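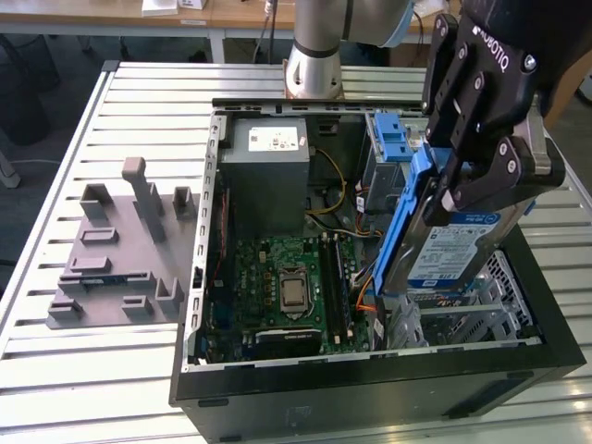
Open desktop computer with the processor exposed.

Downrigger fishing
7 March 2023
By the Groltham Angling Reference editors

Downrigger fishing is a form of trolling in which a heavy weight on a separate cable carries the fishing line to a chosen depth. It is used for fish that hold well below the surface, mainly lake trout, salmon and large brown trout. The fishing line is attached to the cable by a release clip. When a fish strikes, the clip lets go and the angler plays the fish on a line free of the weight.

Equipment

A downrigger has a spool, a boom, a cable, a depth counter and a weight. The spool may be turned by hand or by an electric motor. Manual models are common on small boats, while charter boats usually carry powered units that can be raised with a switch. The boom holds the cable clear of the hull and propeller. Short booms are mounted at the stern and longer ones along the sides, which keeps the lines apart in turns.

The cable is braided steel or a synthetic braid. Steel sinks with little drag but may kink, and it can hum at higher speeds. Synthetic braid is quieter and easier to re-tie, but it wears faster where it passes over the pulley. The weight, often called a ball even when it is shaped like a fish or a disk, is made of lead, cast iron or coated steel. A finned weight tracks straighter than a plain round one.

Setting the line

The lure is let out behind the boat before the line is clipped to the cable. This distance is called the lead or setback. Long leads are used in clear, shallow water and short leads at depth. A lead of 20 feet is usual on the deep side of Lake Brileck, where trout are taken 100 feet down in late summer. Once clipped, the line is lowered with the weight and the rod is set in its holder under a strong bend. A sudden straightening of the rod shows that the clip has opened. 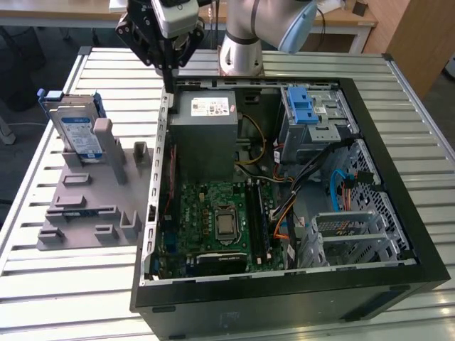
Why does the cable slope backward when the boat is moving?
Water resistance pushes the weight and cable toward the stern, so the weight runs shallower than the counter shows.

This backward slope is known as blowback. It grows with speed, depth and cable thickness, and is reduced by a heavier weight or a slower pass. Many anglers check the true depth with a sonar unit, on which the weight appears as a steady line if it lies within the cone of the transducer.

Release clips

Clips work by pinching the line between two pads or by holding it under spring tension. Light settings suit small fish but open in rough water. Heavy settings hold in waves, though a small fish may then be towed without being noticed. A stacked clip, fixed to the cable above the weight, allows a second rod to be fished from the same downrigger.

Regional use

On the Olivares reservoirs the season for boat trolling closes in December. The Pritmont basin, with a greatest depth of 900 feet, is fished all year, and boats there run spoons and cut bait behind flashers. Local rules on the number of rods differ between the two waters.

Safety

A weight that snags the bottom can pull the stern down - a serious risk in small boats. Downriggers are therefore fitted with an adjustable clutch, and a cable cutter is kept within reach. Weights are brought up before the boat enters water of unknown depth.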